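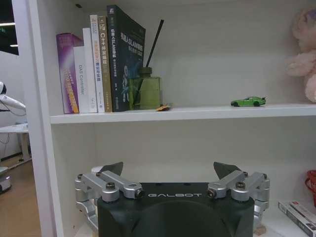

12th July

Read the new Prumeck handling guide all the way through last night, which I doubt many people have done. It runs to 20 rules for robots working at household shelves. I'd keep three of them. The rest is the usual padding, "ensure appropriate care" and so on, as if a gripper knows what appropriate means.

Rule 2 is the one I keep arguing with. It says every object within reach must be "classified by fragility before the first motion." Fine. Classified by whom? Grumex sent over their list and it has glass down as fragile and plush down as safe. Try closing hard on a plush toy and see how much the seam likes it. A book is safe too, apparently, whether it's wedged in a row or leaning. The list has one column for the object and no column for what it's standing next to, and the neighbors are where I'd expect the trouble. A reed diffuser beside a tall book is a book problem as much as a glass problem.
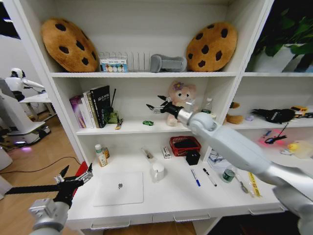
Then there's the clearance rule. The other arm is supposed to be "parked in a neutral position" while one arm reaches into a compartment. I've asked Rivas and Bovorar what neutral means and got two answers, both confident. One says folded in against the body, the other says anywhere it isn't moving. You can't audit against that. I'd also like a line on cables across the floor, and there's nothing in the guide at all.

What I'd keep: approach with the fingers open, stop before contact and check, log the grip force on every pick. Dull, and you can test them.

Form 3442 is due back with comments. I wrote two pages, cut it to one, and will probably be told the wording is already settled. Need to ask who signs off on the fragility list. Also need new markers, the black one is drying out.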